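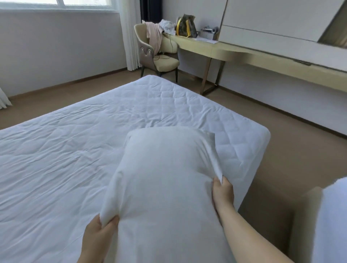 Work the pillow into its case before the sheets go on, with the bare mattress pad as your table.

Pillowcases Without the Wrestling

Filed under: Bedroom

Most people leave the pillows until last. Do them first. A bed with only the pad on it gives you a wide, flat surface at a good height, and you won't wrinkle a top sheet you just smoothed.

Turn the case inside out and put both hands inside, all the way to the two closed corners. Pinch the pillow's corners through the cloth, then flip the case down over your hands. Let go and shake. For a very full pillow, fold it in half lengthwise, slide it in, and let it open up once the end is seated.

Now stand the pillow on its end, take hold of the loose edge on both sides, and pull up. Give it a couple of short drops onto the mattress — the filling settles and the corners fill out. Any extra cloth gets tucked inside the opening, over the end of the pillow.

If the case is tight, check the size before you blame the pillow. A standard case is 20 by 30 inches, and cotton ones can shrink in a hot dryer. I bought two Nivora cases in May and washed them cold from the start, and they still go on easily.

While the bed is stripped, look at the pad. Long wrinkles mean it has crept to one side. Lift the mattress corner, pull the skirt of the pad well under, then do the opposite corner. Quilted pads shouldn't be ironed. Smooth them by hand from the middle out.

Wash cases once a week. Wednesday is my day, as the machine is free by 11.

More in Bedroom: Folding a fitted sheet — Storing winter blankets — Airing a mattress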